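Jandine Workbench Set – README

Stills and short labels from one bench, kept for looking at how equipment sits and gets described. Release 6. Treat it as small, because it is.

What is in it

There are 30 labeled stills. Each has one plain-text note in everyday words. The labels cover the thing closest to the lens and mostly leave the background alone. I've seen bigger sets claim full coverage of "workshop objects" and I don't believe them either.

Sample label: "white arm, thin black bands, silver wrist flange, green light ring on." Earlier labels said "ready" whenever a light was green. I took that word out. A lit ring is a lit ring.

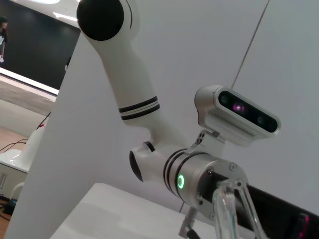
Known problems

Materials are guessed from looks. "Brushed metal" is fairly safe, "plastic" less so.
Glossy black parts were mislabeled in 12 notes, now fixed – I would still check them.
The Margate and Pruvine subfolders use different spellings for the same parts.

Use

Fine for trying out a labeling scheme. I wouldn't quote an accuracy score from it. Splits are in splits.txt, and the 19 in "train" were picked by hand, so don't call them random.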